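# Cleaning and protecting a light wooden desk, which product?

**elmarie_ngcobo** · Mon 11 September

Good morning everyone, this is my desk top, light wood with a straight grain. 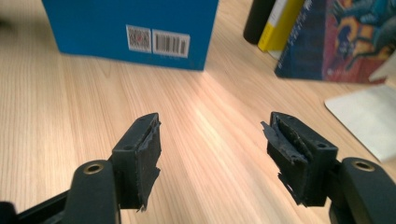
What should I use for the normal weekly cleaning of a desk like this?

**xolani_h**

A soft cloth, slightly damp with clean water, and then a dry cloth directly after. Wipe in the direction of the grain. For greasy marks from hands you can put a small drop of dish soap in the water, and then wipe again with only water.

**elmarie_ngcobo**

Thank you Xolani, that is simpler than I expected. Let me give the rest of the story.

I bought the desk second hand in May from Hlongwane, the furniture shop in Trostgate that closed its upper floor. The man there did not know if it is oiled or lacquered. He also did not know if it is solid wood or a thin layer on a board. It was a good price, so I did not ask more. Now I use it every day for writing and also for small repair work, and I would like to keep the light color. My previous desk became yellow and I did not like it.

I have a bottle of Avix at home and a friend recommended Peno oil. Can I use one of them, or both?

**riaan_mabaso**

Peno. Put it on thin, wait 15 minutes, wipe all of it off, leave it overnight. Second coat the next day. I did it on my kitchen table and on two shelves and I am very satisfied.

**shireen_d**

I do not agree with Riaan, sorry. First she must know what is on the desk now. If there is lacquer, the oil cannot go in. It stays on top and becomes sticky, and then every paper on the desk will stick to it. I had this with a bedside table and I needed a whole weekend to get it clean again.

**riaan_mabaso**

If you wipe it off properly it does not become sticky. Most people leave too much oil, that is the mistake.

**shireen_d**

If you wipe it off completely from a lacquered top, then you have paid for a bottle of oil to wipe a desk. It gives no protection. Please do the test first, Elmarie.

**elmarie_ngcobo**

Which test do you mean?

**shireen_d**

Choose a place that is not seen, for example near the back edge. Put one drop of water there and look at it after a few minutes. If the drop stays round and the wood under it has the same color when you wipe, there is probably a closed finish, lacquer or varnish. If the wood becomes darker under the drop, the surface is open, so it is oiled or bare. The dark spot goes away when it dries.

Do it in 3 different places. On a used desk the finish can be gone in front, where the arms rest, and still be good at the back.

**xolani_h**

Agree with the test. I would add that you can see something from the light also. In your photo there is a soft bright reflection across the wood. It can come from a satin lacquer, but a well polished oil or wax can do the same, so do not decide only from this.

**riaan_mabaso**

For me it looks like oil.

**ayanda_b**

For me it looks like lacquer :) So now we are nowhere. Do the drop.

Regarding the Avix: what does the label say exactly? There is more than one kind in the same shape of bottle. If yours has silicone in it, please do not put it on the wood. It will shine nicely for a while, but if you ever want to lacquer or oil the desk again, the new layer will not hold well and you get small round holes in it.

**elmarie_ngcobo**

Ayanda, the label says "for furniture and leather" and there is no list of ingredients, only the warning signs. I think I will keep it for the car.

I will do the water test this evening after work and write the result.

**riaan_mabaso**

Good. And when you see it is open wood, you know where the Peno is.

**elmarie_ngcobo**

So, I did it. The result is not the same everywhere.

- Back edge: the drop stayed round and nothing changed.
- Left side: the same as the back edge.
- Front edge, in the middle, where I have my wrists: the wood became darker, and it needed a long time to dry. Today it has its normal color again.

If I understand Shireen correctly, it is a lacquer and it is gone in front. What is the right thing to do now? I would prefer not to sand the complete desk. I live in an apartment and I have no balcony.

**shireen_d**

Yes, this is what I would expect from an office desk. You have two possibilities:

1. Leave the lacquer as it is and protect only the front, with a desk pad or with a thin coat of clear satin lacquer on the worn part.
2. Take off everything and start new, with oil or with lacquer.

For an apartment I would take the first one. If you want to lacquer the front, sand this area very lightly with fine paper, only to make it dull. Go a little into the good part, so there is no hard line between old and new. Remove the dust with a cloth. Then take a water based lacquer, it stays clear. The solvent ones are stronger, in my opinion, but many of them become yellow with time, and you wrote that you do not like this.

**xolani_h**

Before she sands anything I would ask about the solid wood question. If it is veneer, the layer can be very thin, and on the edge you go through it quickly. I have done it once and it cannot be repaired in a nice way.

Elmarie, look at the end of the desk top, on the short side. If the lines of the grain on top continue over the edge and down as end grain, it is solid. If the side has a strip with its own grain that does not match, or you see a fine joint line along the edge, it is veneer with an edge band.

**elmarie_ngcobo**

There is a joint line. I can feel it with the fingernail on both short sides. So it is veneer. I am a little disappointed, but the price was correct for it.

**ayanda_b**

Do not be disappointed, veneer is real wood and it stays flat. My solid table moves so much between winter and summer that one drawer opens only in the dry months.

With veneer I would not use an electric sander at all. By hand, fine paper on a cork block, three or four light strokes with the grain and then look.

**riaan_mabaso**

I still think a little oil on the open part in front is no problem. The wood there is open, it will take the oil. You wipe the rest away from the lacquer. No sanding, no smell, finished in one evening.

**shireen_d**

It is possible, but then the front will be darker than the rest, and this light wood shows every difference. Also, if she wants to lacquer it later, the oil is already in the wood.

**riaan_mabaso**

Darker, yes, a little. It depends if this disturbs her. On my table it is nice.

**elmarie_ngcobo**

It would disturb me, Riaan, but thank you, I understand now how the oil works. I like the light color the most of everything about this desk.

I have decided to buy a desk pad first, and to do the lacquer when I have some free days and can keep the window open. One more question. There is a small ring from a cup on the right side, white and not dark. Is it in the wood?

**xolani_h**

A white ring is normally moisture in the lacquer and not in the wood. Often it goes away alone after some days if the room is dry. If it stays, put a dry cotton cloth on it and go over it with an iron on the lowest heat, without steam, for a few seconds each time. Lift the cloth and look, and stop when it gets better.

**ayanda_b**

Please be careful with the iron on veneer. The glue under it can become soft and you get a bubble. I would rather wait, or try a tiny bit of plain petroleum jelly overnight and wipe it off in the morning. But clean it very well before you lacquer anything near it.

**xolani_h**

The lowest heat for a few seconds does not reach the glue, I have done it many times. But the jelly is gentler, that is true. Try it first.

**elmarie_ngcobo**

I put the jelly yesterday evening and wiped it this morning. The ring is weaker, I can find it only when I look from the side against the window. I will repeat it tonight.

The desk pad is ordered, a gray one in felt. Shireen, do you think felt is good on lacquer, or does it scratch when there is sand or dust under it?

**shireen_d**

Felt is fine. Lift it when you do the weekly cleaning and wipe under it, and let the desk dry before you put it back. Do not use one with a rubber underside, some of these leave a mark on lacquer that does not come off.

**elmarie_ngcobo**

It has no rubber, I checked the order. Many thanks to all of you. I will come back to this thread when I have bought the lacquer, I am sure I will have questions about the brush.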